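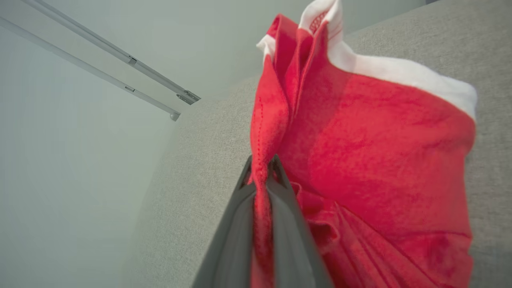 Progress report on the Arkitz gripper kit review
To: Dwynwen Trevor, Holter
From: Olga Peixoto, Greenberg packing trial
13 October 2020

Hi Dwynwen,

You asked for something you could read over lunch and pass along to your board without having to translate it, so I'm going to write this the way I'd tell it to you on the phone. The short version is that we like the kit, we don't like the subscription that comes with it, and we are 11 days behind the plan I sent you in January. I'll get to all three.

Where we are

The grant was to find out if a small packing shop could rent the Arkitz kit and have it handle soft gift packaging – drawstring bags, felt sacks, stockings, that whole family of floppy things – without hiring an engineer to babysit it. The kit is the two-finger gripper, the little camera that sits at the wrist, the mounting plates and a year of their software service. The arm is not part of the rental. We're using the one Greenberg already had, and I mention it again only so the budget makes sense to anybody who missed the first report.

Setup went better than I feared. The instructions say an afternoon and it took us two, mostly on account of a cable that wanted to wrap itself around the wrist every time the arm turned past a certain point. Arkitz sent a longer cable and a clip at no charge and that was the end of it. The calibration step is very friendly! You hold up the printed card, it chirps at you, you move the card, it chirps again. My niece could do it.

Then we had the long quiet stretch while the floor was closed, which you know all about, and that is where most of the delay comes from. I did use some of the time to sort through the sample bags and label them, so it wasn't a total loss.

How it does with sacks

The red felt sack with the white fur-like trim has become our main test piece. I picked it because it's annoying. The felt is soft enough to slump, the trim is bulky, and if you grab one by the body you get a handful of folds and no idea where the opening is pointing. What we want is for the fingers to close on the gathered neck and squeeze it down thin, so the bag's body can bulge out to one side and the arm can carry the thing without it swinging around too much.

We ran 69 picks on felt sacks for this report, always from the same starting spot, with a person laying the sack down again each time. I'm counting a pick as good if the fingers had the neck, the sack stayed held through the whole move, and it landed in the right bin. By that measure 23 were not good. That sounds worse than it felt on the floor, and I'd like your board to know how they split up. Most of the misses came in the first batch, when we were still using the factory grip setting, and they were nearly all the same miss: the fingers closed on the trim in place of the neck and the sack rolled out as soon as the arm lifted. The plush squashes down so much that the gripper thinks it has a good hold when it's only got a mouthful of fluff.

We changed two things. We told the software to look lower for the grab point, and we slowed down the last bit of the approach. After that the neck grabs got a lot more dependable, and the handful of misses left over were mostly sacks that had flopped over with the neck tucked underneath. I don't think any gripper is going to fix that one. Somebody has to lay the sack down with the neck showing, or we need a tray that does it for them.

I'm very happy with the small notches at the tips of the fingers. When I first opened the box I took them for decoration, or a leftover from how the part was made, but once they're clamped on a gathered bit of felt you can see why somebody bothered. We tried the plain tips from the spares bag for comparison and the felt crept. I didn't run enough of those to give you a number, so please treat it as my opinion.

The stitching was a worry in the first report and I've calmed down about it. I had pictured the fingers chewing up the dotted stitching along the seams. I went over the test sacks by hand when we finished and found a few flattened spots at the neck and no pulled threads. They were new sacks, though, and each one has only been handled a few times. I'd like to see one after a whole season before I promise anything.

The camera

The wrist camera has been the nicest surprise and also the thing I complain about most. It's close to the work, so you get a great look at the fabric. You can see creases, you can see the stitching, and you can see right away if it grabbed fur or felt. When I review a bad pick I hardly ever have to guess what went wrong.

My gripe is that the fingers take up an awful lot of the bottom of the picture and they're blurry up close. That makes sense with the camera sitting where it does, but the software's automatic review tool keeps marking the fingers as part of the bag. Dark gray fingers, bright red felt, and it still gets muddled! Arkitz support told me there is a mask you can draw by hand for this. I drew one. It helped, and then the next software update erased it, and I drew it again. I have asked for a way to save it. They said it was on a list, and I've been told that about three different things now, so it must be quite a list.

Light hasn't been much trouble. We work with a pale wall and gray fabric panels behind the test area and red shows up very well against both. I'd expect a harder time with the cream sacks, and those are next.

The service side

Now the subscription. I'll try to be fair.

The software by itself is good and the people who answer the phone are kind and know their stuff. What bothers me is how the plan is put together. The base plan covers 8 saved routines. That sounds like plenty until you find out that every sack size wants its own, and so does every change of trim, and so does the "home" position, which I would have thought came free. We filled the plan before we got to stockings. To go on we either delete something that works or move up a tier, and the next tier is priced for a place a good deal bigger than ours. I asked if we could just buy a few extra routines and the answer was no, very politely.

Fluvidia sells a similar service, and I sat through their online demo so you'd have something to compare it with. Their plan doesn't limit routines at all. On the other hand, their gripper is a suction type, and when I asked the fellow running the demo about felt he went quiet and offered to get back to me. He hasn't so far. I don't see it working with anything that lets air through, but I'd be glad to be wrong, and I've asked for a loaner so we can find out. If they say yes it won't cost the grant anything except my time and the shipping one way.

Money

We're a little under on parts and a little over on hours, and it comes out close to even. The spare fingers came in cheaper than quoted. The hours went to redoing the first batch of picks after we changed the grip setting, which I felt was worth it, and to the business with the mask, which I did not. I've attached the sheet with everything broken out. Line four is the cable, and the zero there is correct.

I haven't touched the training money. The plan was to bring two packers in and have them learn the kit from scratch with only the Arkitz booklet to help them, and I'd still like to do it that way. It's the part of the review I care about the most. I've been staring at this thing for so long that I'm no use anymore as a judge of what's easy.

What's next

Cream sacks first, then the drawstring bags, then stockings if we can free up the routines. I'm also going to mock up a tray out of cardboard to hold a sack with its neck up, and if it helps I'll ask the shop to make a proper one. I want to repeat the red felt picks with something inside the sack, too. Everything so far has been done with no gift in there, and a heavy little box sitting at the bottom is going to pull on that neck in a way an empty bag doesn't. I have no idea how that will go, and I'd rather your board heard it from me now than got excited about the present numbers.

The packers' sessions come after that, and then the write-up. With the delay I'd put the final report in your hands in January, which still falls inside the grant period by my reading. If you read it differently, call me before you tell anyone!

Two things I need from you:

An okay to borrow the Fluvidia unit, in writing, as their form has a line for the funder's signature.

A yes or no on paying for one month of the higher Arkitz tier. One month would get us through stockings. I'd cancel it afterward, and I have checked that they allow that.

I'm at Greenberg most mornings if you want to come by and watch it run. Park around the back, the front lot is being repaved.

Olga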